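Teleop demos from the simulated apartment, second release. If you trained on the first one, throw out your cached normalization stats before you do anything else. The joint order changed and your robot will find out before you do.

# sorndale-teleop

Demonstrations of household chores, recorded by people steering a simulated two-armed robot with the Werkel handheld controllers. No scripted motion, no planner. Every hesitation in here was produced by a human being, mostly me and Verena Widmer.

## What you get

- 355 episodes across 24 tasks
- joint positions and gripper opening for both arms
- base velocity commands
- one RGB stream from the robot's own viewpoint
- a one-line instruction per episode, typed by whoever was driving

Failed attempts are kept and carry `success: false`. There are 164 of them. I thought about hiding this number further down.

## Camera

The view tilts with the body, and the operator has no second camera to fall back on. Expect steep angles, walls that lean, and a good share of each image taken up by the robot's own shell. We did not rectify or crop. If your augmentation pipeline assumes that up is up, turn that part off.

Bathroom episodes are the worst for this. There you may be looking down a narrow passage toward the toilet, with a dark brown countertop directly in front, a gripper on either side, and the right one appearing a good deal larger than the left.
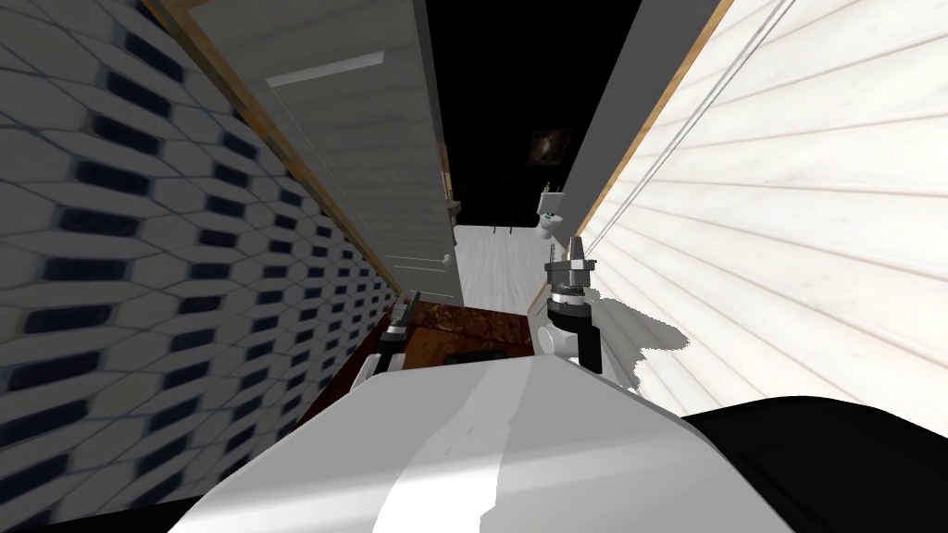
## Controls

Left stick drives the base, right stick turns it. The triggers close the grippers, left to left and right to right – a mapping we got wrong for the whole first week. Those episodes are gone. Please don't ask for them.

Holding both grips clutches the arms, so you can put your hands down without flinging anything. Clutched steps are marked in `clutch` and you probably want to drop them before training.

## Known problems

- `wipe_counter` has only 16 episodes. It is a dull task.
- Some instructions contain typos. We left them in, on the theory that your users can't type either.
- Scenes exported through Riedl sometimes lose a texture. Check `scene_warnings`.
- The Truvero loader still expects the old joint order. A fix is promised for October, no year given.

## License

Research use. Bug reports go in the tracker, ideally with an episode ID.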